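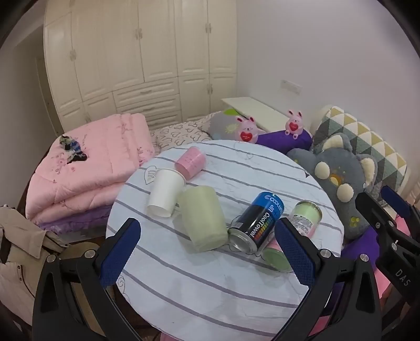
My sister has asked me to write a speech for our parents' anniversary, on the grounds that I have a blog and must therefore like the sound of myself. She wants four minutes. I have so far managed 30 seconds, most of it "good evening". I've been writing it at the table, between a pink cup on its side and a can that says CoolTowel, and neither has offered me an opening line. Dad's only instruction is that I leave out the ferry to Nostau. Mum's is that I put it in.

Lộc, who has been best man up to six times (he is vague about the second Lovance one), says to write the ending first and then sit down sooner than planned. Fine advice, but my ending is currently "so, yes" - and I don't think that will carry a room of 141 people, half of whom were on the ferry.

The party is in November. If anyone has a good joke about sandwiches, please send it.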